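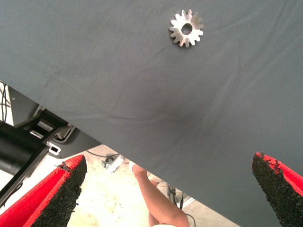 Spur Gears: Notes for the Bench Session

Cartwright Technical Program, Machine Elements
Posted Oct 22, 2019
4 min read

A spur gear has straight teeth cut parallel to its axis. It is the simplest gear to make and the easiest to measure, so the course starts with it. Lay your gear flat on the gray cloth before you do anything else. The cloth keeps small parts from rolling and protects the tooth edges.

Terms to know

Bore: the round hole at the center, sized to fit the shaft.
Face width: the length of a tooth measured along the axis.
Flank: the side of the tooth, where contact happens.
Outside diameter: measured across the tips of the teeth.
Pitch diameter: the working diameter. You calculate this one.

Face width is hard to judge when a gear is lying flat. Tilt it and look along the teeth. A gear with more face width spreads the load over a longer line of contact, but it also needs better shaft alignment.
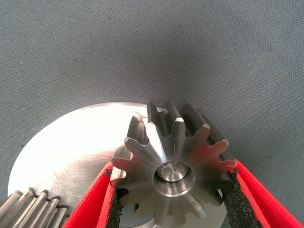

Look at the flanks next. Turn the gear slowly under the lamp and check for nicks, burrs and bright spots. A bright spot near the tip of a used gear can mean the center distance was wrong. Write down which tooth it is on, counting clockwise from your pencil mark.

Ratio

Divide the teeth on the driven gear by the teeth on the driver. A driver with 9 teeth and a driven gear with 87 gives 9.67 to 1. If the driver turns at 3,560 rpm, the driven gear turns at 368 rpm. Very low tooth counts need a modified profile to avoid undercutting. See the Trirkel handout from March.

Before you leave

Wipe the gear and the flat disc with a dry rag. Return both to the Skondex cabinet and enter your readings on the bench sheet. Sheets without units will be handed back.

Cartwright Technical Program, Room 848 | © 2019 | Back to top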